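11/11/2019

Back on the sweeping task after a week of wiring. Birsen Akyol had the morning slot on the rig and I had the afternoon, so I got the machine already warmed up and, for once, with the joint offsets left where I like them.

The fault from last week is mostly gone. The left wrist was lagging the leader arm whenever I rotated past the point where the elbow starts to fold, and I had been blaming the filter. It was the filter, but only partly. The other part was a stale limit in the config that came over from the Kekarero setup in March, which capped the wrist speed on one side only. With the limit raised, left and right feel the same in the hand. There is still a slight delay on fast reversals. I can live with it if I keep the strokes slow.

Sweeping is a poor fit for my habits. When I sweep at home the broom does most of its work in the last part of the stroke, with a flick. The flick is useless over the link. By the time I see what the bristles are doing I have already pulled back, and the follower repeats my correction late. What works is a drag: set the broom down beyond the piece, close the distance to the dustpan at one steady speed, stop, lift. It looks stupid and it records well.

The dustpan arm is harder than the broom arm. I expected the reverse. The pan has to lie flat while the broom pushes into it, and there is no force feedback on this pair of leaders, so I judge contact by sight and by the motor current readout on the side screen. Too little pressure and paper slides under the lip. Too much and the right shoulder starts to sag and then trips. I settled on lowering until the current moves, backing off a hair, and leaving that hand alone. My forearm disagrees with holding still for that long. Ask Haverford whether the clutch pedal can be mapped to freeze one arm only.

41 demonstrations saved by the end of the session. I threw out nine. Four of those were bad grips, where the handle rolled in the fingers and the broom ended up at an angle I would not want copied. The rest were my own impatience, mostly lifting the broom before the piece had cleared the lip.
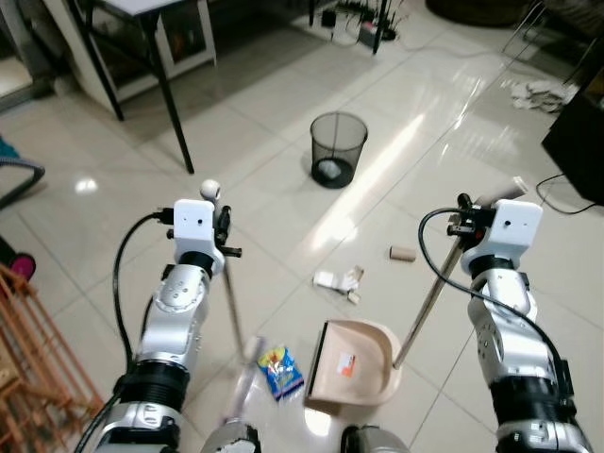 Birsen wants more variety in where the pieces start. She is right. I tend to drop everything within easy reach, and a policy trained on that will be fine until a wrapper lands near a table leg. Tomorrow I will scatter first and put the headset on second, so that I cannot plan the layout around my own reach. I also want some runs where the first stroke misses and I go back for it. We have almost no recoveries in the set. The Nedska people kept theirs and said the second attempts helped more than the clean ones, though they were folding towels and I am not sure it carries over.

One thing to settle before then is where an episode ends. Birsen stops recording when the last piece is in the pan. I have been stopping after the pan is tipped out. We can trim hers to match mine only in one direction, which is to say mine down to hers, and then the emptying is lost. My vote is to split it into two tasks with separate labels. She has not answered yet.

Disk on the logging machine is getting full. Moved the older joint logs to the Brellport drive and checked that they open. Left thumb sore from the gripper trigger. Tape it tomorrow, and loosen the spring a turn if Birsen does not object.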